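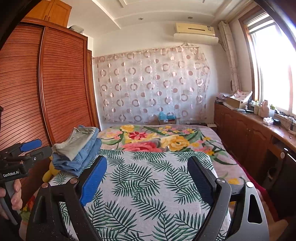
Two hand-held grippers at the bed, with a gray garment and a pair of jeans already folded.

How to work a gripper shift without wrecking your regular job

By Morfudd Pritchard
Updated May 17, 2025

If you clean and fold for a living, sooner or later a manager may hand you a pair of these and ask you to do your usual work with them while they record. At Lorenent, where I clean private homes, it came in March under the name Prornine. The pitch was that we would be "teaching the robots," and that the robots would then take the dull parts off our hands. I've heard that kind of pitch before, about the scheduling app. I did the shifts anyway, and these are the steps I now give to anyone on the Skemside rounds who gets put on them.

Before you say yes

1. Ask how the time is paid. A recorded hour is slow. Folding a pair of jeans with two fingers on each side takes far longer than folding them by hand, and if you're paid by the house, you're the one paying for that. We got an hourly rate for gripper time only after Graça Paiva refused to pick hers up for a second day.

2. Ask who gets the recordings, and for how long. Get it in writing. Our first sheet said "partners," which could be anybody.

3. Ask whether the household has agreed. Other people's bedrooms are full of other people's things, and a client who let you in to change the sheets hasn't agreed to be filmed. If your supervisor says it's covered by the general terms, ask to read the general terms.

4. Find out if your speed will be looked at. Ours was "for quality only" until Boyang Bai saw his own folding times in a team meeting.

Setting up

Clear a work area on the bed big enough for one garment laid flat. Put finished pieces to one side, always the same side, and keep them out of your elbow's way. I start with a single stack and break it up once it begins to lean.

Move anything personal first, with your bare hands: mail, medicine, photos, anything with a name on it. Do this before you start recording.

Open and close each gripper a few times before you touch cloth. The pads should meet evenly. If one sticks or feels loose, report it and leave it alone. You are not the repair person, whatever the training video seems to think.

Folding a pair of jeans

1. Lay them flat, waistband away from you, and smooth them with the closed grippers.
2. Take the waistband at one corner and the hem on the same side. Close gently. A hard squeeze bunches the denim and you lose the edge.
3. Bring that leg over the other and let go of the hem first.
4. Pinch both hems together, walk them up to the waistband, and open.
5. Fold once more. Press down along the crease with the side of the gripper.
6. Lift from underneath to move it to the stack. Lifting from the top undoes the whole thing.

Shirts are the same idea with more bad language. Thin sheets are the worst, as the pads tend to pick up the bedspread along with them. Slide one finger of the gripper in sideways at a hem and it goes better.

If you make a mistake, keep going. We were told to throw out bad folds and start over, then told a week later that the mistakes were useful. Ask for one rule and make them stick to it.

Look after your hands

Swap tasks after 20 minutes if you can. Squeezing a handle over and over gets you in the thumb and the inside of the forearm, and it's a different ache from the one you already have. Inês Caldeira wore a wrist brace by her second week. Nothing in the Prornine handout mentions wrists.

Keep your own record

Write down your start and stop times and how many pieces you did. My notebook says 127 pieces over 5 shifts. The app credited me with 100. After I showed Catarina Aguiar in the office, the difference was paid, but I don't believe it would have been found otherwise.

What it has changed so far

The team's total stood at 2,377 recorded folds when I last looked. In that time no machine has folded anything in any house I clean. We have more paperwork, a charger to carry, and the same number of beds, with less time to do them in. The company also took two names off the Bastos round and said it was unrelated.

Maybe the help arrives later. I'd ask your manager for a date, and for what happens to your hours once it does. I asked both in March and I'm still waiting on the second answer.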